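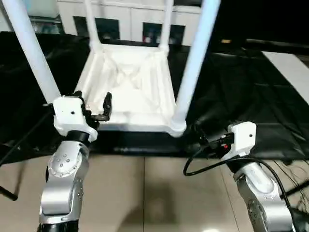 Graston at the stool bench, legs up.

Vuvow Graston
Two-arm assembly method and training set

Anyone who has put together a cheap plastic stool knows it takes two hands and a certain loss of dignity. Graston is our method for teaching a pair of robot arms to do the same job, dignity optional. You get the trained policy, the demonstrations behind it and the scoring sheets we used to find out how good it was.

The idea comes down to bracing. Most two-arm policies treat the second arm as a spare. Graston labels each moment of a demonstration with which arm is holding and which is working, and the policy has to commit to one or the other before it moves. We call this the Bajpai split, after the street where our first lab flooded.

What's in the package

3,353 demonstrations, collected by people driving the arms by hand
16 starting layouts, from polite to unhelpful
Head and wrist camera streams, time-aligned
Trained weights, plus the training code in the state we use it
Scoring sheets for all 400 test trials, including the ones we'd have liked to lose

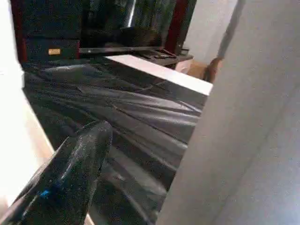
Wrist views earn their keep in the last stretch before contact, when the head camera mostly sees the back of a gripper. They are also easy to fool. A dark finger over a wrinkled dark cloth gives the network very little edge to work with, and early versions would happily chase a crease across the table. We now train with the wrist stream randomly dimmed or dropped, which made the policy lean on the head view until the finger was close to something worth grabbing.

Results

Graston finished the full stool in 312 of 400 trials. The same network without the Bajpai split managed 204. Most of the remaining failures were legs started at a slight angle and then pushed with great confidence. Retries help — the policy will back off and try again, up to a limit you set — but a leg that has gone in crooked tends to stay crooked. 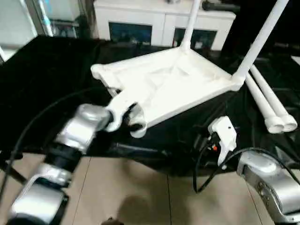 Layouts with loose legs lying close together are still the hardest of the 16. If your own parts look like that, plan on adding demonstrations. At our Lurkville bench, another 1,000 brought the close-leg layouts up to the level of the rest, and used up most of October.

Requirements

Two arms with parallel grippers, one head camera, two wrist cameras
A table, and a cloth if your table is shiny
Stool not included

Licensing

Free for academic labs. Commercial users should write to Vuvow sales, who answer every day except Saturday.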